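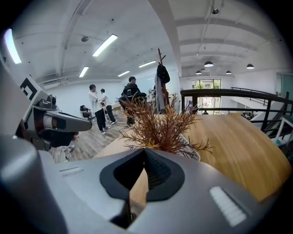
How to write a short talk for an all-age service

By Jean Crichton
March
7 comments | 4 shares

I've been giving the all-age talk at our church for a good few years now, and my early ones were dreadful. I once spent so long on the background to the book of Ruth that I never got to Ruth. So if you've just been asked to do your first and you're panicking a bit, come and sit down, and I'll tell you how I go about it these days.

Step 1: Read the passage out loud

Read it standing up, in the kitchen if you like, well before you open a commentary. I do it at least twice. You'll hear the bits that snag - an odd name, a question that doesn't get answered, somebody being rude to somebody else. Children pick up on those straight away, and that's often where your talk is hiding. Jot them down on any old scrap of paper.

Step 2: Write one sentence

This is the bit I used to skip! Finish the line "I'd like people to go home knowing that..." and keep it plain enough for a seven-year-old. With the lost sheep, mine was "God notices when you're missing". If your sentence has an "and" in the middle, you've probably got two talks, so put one away for next year (I keep mine in a biscuit tin).

Step 3: Find one story

Choose something small from ordinary life. I talked about losing my glasses at the garden centre and people still bring it up. If the story belongs to someone else, ask them first, even if it's flattering. My friend Gladys Owino let me use the one about her nephew and the nativity donkey, but she wanted to read it beforehand, and she was quite right to.

Step 4: Get it down to four minutes

Write it all out, then time yourself reading slowly. Mine always comes out far too long. I start by cutting the introduction, then anything beginning "of course, in the Greek", then whichever joke I'm fondest of (sorry, but it's usually that one). The last talk I gave was 363 words and felt about right with a few pauses for answers.

Step 5: Ask a question you can cope with

"What have you lost this week?" is lovely. "Why do you think God lets things get lost?" may well finish you off before the second hymn. Whatever comes back, say thank you and repeat it so the back pews can hear.

Step 6: Stop

Decide on your last line and learn it by heart. When you've said it, go and sit down, even if another good thought turns up on the way.

7 comments | Share this page
Contact us | Copyright Jean Crichton | Back to top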